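Adebayo Ekwueme has run the Pimentel Playhouse in Woltham for six years, and he still takes tickets at the door when the house is short of staff. We met in the lobby in the late afternoon, before a rehearsal of the fall play, a family drama called The Wulberg Letters. It opens in October.

The play follows two sisters who inherit a box of mail from an aunt they hardly knew. Ekwueme read it in one sitting and asked for the rights the next morning.

"It has two big parts for women over fifty," he said. "I get sent a lot of scripts and very few of them have one."

The theater seats 600. That is large for a town the size of Woltham, and Ekwueme has stopped trying to fill it for every show. For this production the balcony will be closed and the front rows taken out so the stage can be built forward.

"I would sooner have people sitting close together," he said. "A half-empty house is hard on the actors, and the audience feels it too. They don't laugh as easily."

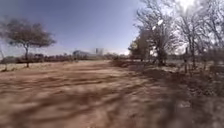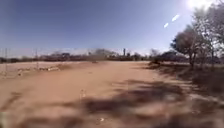
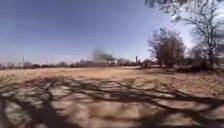
Dirt ground, a low horizon and smoke in the distance, in that order.

Tickets are $22, the same as last season. Ekwueme said he was asked to raise the price and refused. Students from the high school can come to the final dress rehearsal free, and he expects to keep that going in the spring.

Casting took longer than planned. The older sister is played by an actor from Ronovness who had not been on stage since college. She came in to read for a smaller part.

"She read one page and I asked her to stay and read the rest," Ekwueme said. "She had to move her car first. She was parked at a meter."

He is less sure about the second act. It runs long, and there is a scene at a train station that he has cut, put back and cut again. The writer has seen both versions and likes the longer one.

"We'll try it her way at the first preview," he said. "If people start looking at their programs, I'll call her that night."

After the play closes, the stage goes to the community choir for its winter concert, then to a touring dance company. Ekwueme would like to direct a musical next, but the orchestra pit needs a new floor and he has not found the money. He had a quote in his jacket pocket and did not want to read it out.

By then the cast was coming in through the side door, and he went to turn on the work lights.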